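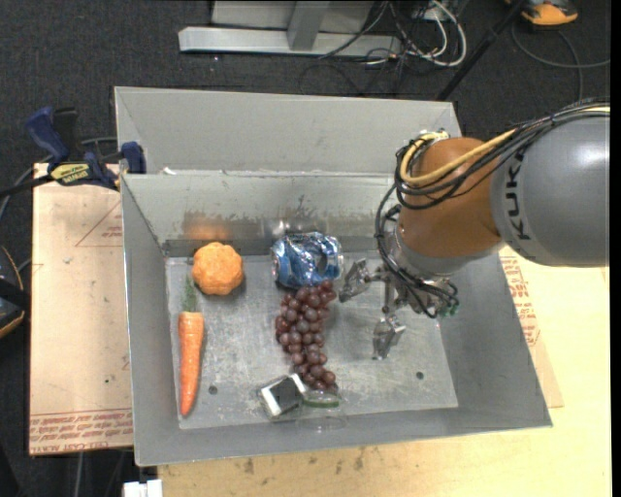
From: Jocelyn Samonte
To: floor-talk list
Subject: Re: what happens to the pickers?

Hi all,

Sorry for the slow answer, I was off last week and came back to 200 unread messages (thanks, everyone!). Aurelio wrote:

> Renaud told us in January that no jobs would go when
> the arm came in at Flindalby. Fine, but what do people
> DO all shift now? My crew at Mornedlow is asking me and
> I'd like to tell them something better than "we'll see."
> Also, does it really cope with mixed bins? Ours get
> everything, fruit, trash, whatever.
>
> Aurelio Quezada

Jobs first. We had 30 people on hand picking and we still have 30 people, but only four of them stand at a bin all day. Most of the rest moved to packing or checking, and a few of us got trained to mind the arm, me included. I like it! My shoulders like it even more. But I'd be fibbing if I said everybody does. Ekaette misses the old line because you could talk to the person across from you, and now she's at a screen with her back to the room. If your managers are drawing up a floor plan, get in there early and ask where the chairs face.

The pay thing is still not settled. Minding the arm counts as the same grade as picking, even though we get called over every time it stops. Halima has put in for a regrade and I'll post when we hear.

As for mixed bins, we practice on them. The test bin on the bench right now has a carrot with the green still on, a bunch of grapes and a crumpled can all in together, next to a lumpy orange thing like a little pumpkin. Grapes are what I'd ask about if I were you. A carrot is one thing to grab, but a bunch is sort of a lot of things pretending to be one, and there's a whole discussion here about how hard to squeeze. Shiny metal walls are the other one, you get reflections of the stuff in them, so ask whoever sets yours up whether that matters for their cameras.

Ask about training hours too. We got four, which was not enough, and I learned most of it from Evaristo on late shift.

Happy to talk to your crew if they want, just send me a time.

Jocelyn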